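作業台の片付け工程を自動化する前に、シミュレーションで確認しておくこと

この手順書は、返却品の仕分けと片付けをしている職場で、卓上型のロボットアームを入れる準備をする人に向けて書いています。プログラムの書き方は扱いません。扱うのは、シミュレーション上で作業台をどう確かめるか、確かめた結果を現場の担当者の仕事にどう反映するか、の二点です。

例に使うのはLavanceの返却品センターで、台の上に届いた品を棚とトレイに分けて戻す工程です。対象の作業台は8台、1日に扱う品は1,000点です。このうち台の上の片付けだけをアームに移し、検品と傷の判断は人が続けます。

準備するもの
・作業台の寸法図(棚とトレイの位置を書き込んだもの)
・扱う品の一覧
・シミュレーション環境(当センターではJorkonを使っています)
・今その台で働いている担当者2名の時間

最後の項目を省かないでください。寸法図は設備担当だけで用意できますが、どの品をどの向きで置くかは、図面にも作業標準にも書かれていないことがあります。

手順1 今の作業を書き出す

担当者に普段どおりに作業してもらい、横で記録します。時間は測らなくてかまいません。書くのは、手を伸ばした場所、持ち替えた品、一度置いて戻した品です。当センターでは、柔らかい布の品をいったんトレイの端に寄せ、硬い品を先に片付けるという順番がここで見つかりました。作業標準には載っていなかったので、順番の決定理由を聞き取り、一覧に書き足しました。

手順2 台をシミュレーションに作る

寸法図から台を作り、品を置きます。見た目を細かく作り込む必要はありません。大きさ、位置、重なり方が合っていれば、次の確認に進めます。

視点は複数登録します。台全体を見渡す視点と、対象物にごく近い視点の両方があると、後の確認が楽になります。近い視点では手前の物が画面の大半をふさぐため、そこで何が見えなくなるかを先に知っておきます。
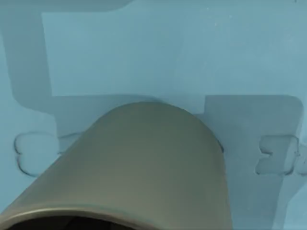
近接視点の例。手前に黄褐色の円筒、奥に水色の面。

近い視点だけで位置を決めると、奥行きの読み違いが起きやすくなります。担当者にも画面を見てもらい、どれが何か分からない品があれば、その視点を単独では使わない設定にします。人が見て迷う画面は、あとで異常が出たときの原因調査でも迷います。

手順3 動作を割り当てる

一覧の品を「アームに任せる」「人が行う」「当面は人、後で見直す」に分けます。最初から任せる範囲を広げないでください。当センターでは、本や箱のように形が変わらない品を先に任せ、布の品は三番目の区分に入れました。

区分は設備担当が案を作り、担当者が直します。逆の順番も試しましたが、担当者が「任せられるものを挙げてください」と聞かれても答えにくく、空欄が多く残りました。案があれば、違う箇所はすぐに指摘してもらえます。

手順4 試行して記録する

区分が決まったら、品の位置を少しずつ変えて繰り返し動かします。当センターの試行は288回でした。回数そのものより、配置の種類が偏っていないことを重視してください。台の中央ばかりに置いた試行をいくら増やしても、端に置かれた品のことは分かりません。

記録する項目は次のとおりです。
・品の種類と置いた位置
・つかめたか、つかめなかったか
・つかめなかった場合、そのときの画面
・担当者ならどうしたか(一行でよい)

四つ目の欄は、試行を見た担当者が書きます。後で区分を見直すときの材料になります。

台全体の画面では、品だけでなく影も確認します。

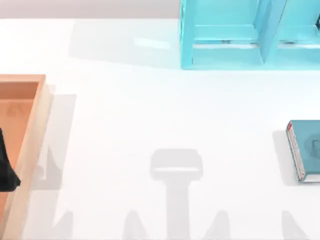
影の濃さは照明の設定で変わるので、明るさを変えた条件でも同じ配置を試します。棚の際、トレイの縁、台の端に近い品は、条件ごとに分けて結果を見てください。まとめて平均を取ると、特定の明るさでだけ失敗する配置が埋もれます。

手順5 担当者の仕事を組み直す

アームに任せる範囲が決まった時点で、人の側の作業票も書き換えます。これを稼働後に回すと、しばらくの間「誰の仕事か決まっていない作業」が出ます。よく漏れるのは次の作業です。
・つかめずに残った品の回収
・トレイの入れ替え
・アームを止める判断と、再開の判断
・品の一覧への追加

現場リーダーのRawan Karamは、稼働前の打ち合わせで、止める判断は台の前にいる人がしてよいと明記するよう求めました。それまでの案では設備担当への連絡が先になっていました。作業票は「止めてから連絡」に改めてあります。止めたことによる遅れは、個人の実績に数えません。

片付けの手間が減った分の時間を何に使うかも、ここで決めます。当センターでは検品に充てました。検品は立ったまま目を使う時間が長く、続けると疲れ方が片付けとは違います。そのため、検品とアームの見守りを午前と午後で交代する形にしました。交代の間隔はまだ調整中です。

手順6 実機へ移す

最初は一台だけにします。残りの台は従来どおり動かし、同じ品を扱って差を見ます。シミュレーションで問題がなかった配置でも、実機では台の傾きや品の傷みが影響します。食い違いが出たら、実機の設定だけを直さず、シミュレーションの側も直してください。片方だけ直すと、次に品を追加するときの試行が使えなくなります。

Costaの倉庫でも同じ手順を使う予定ですが、あちらは棚の奥行きが違うため、手順2からやり直します。区分表だけをコピーして持っていくことはしないでください。

作業票のひな形と記録用紙は、12月の改訂版を共有フォルダーに置いてあります。旧版には四つ目の記録欄がないので、印刷して使っている台は差し替えてください。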